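Kitting cell: what do the people do now?
Asked by Balogun

We pack 58 kits a shift by hand. If arms take over the picking, what work is left for the two people at the bench?

Zanele Hendricks
Refilling bins and checking trays -- ours at Skelotcombe also log every mispick. Less reaching, more standing. Agree on job grades before the switch.

Vovside
Wire leads tangle. Keep a person on those.

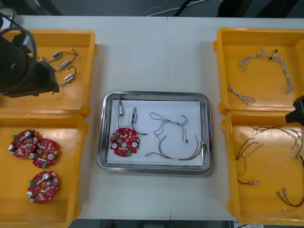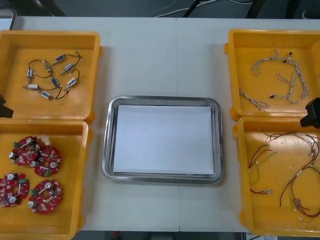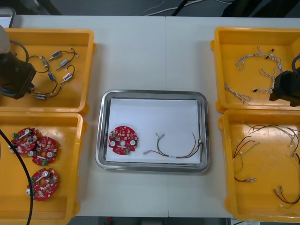

Yellow bins at the sides, steel tray in the middle in all three.

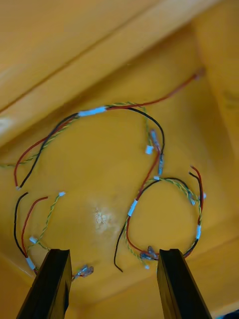

Page last changed: August 6, 2020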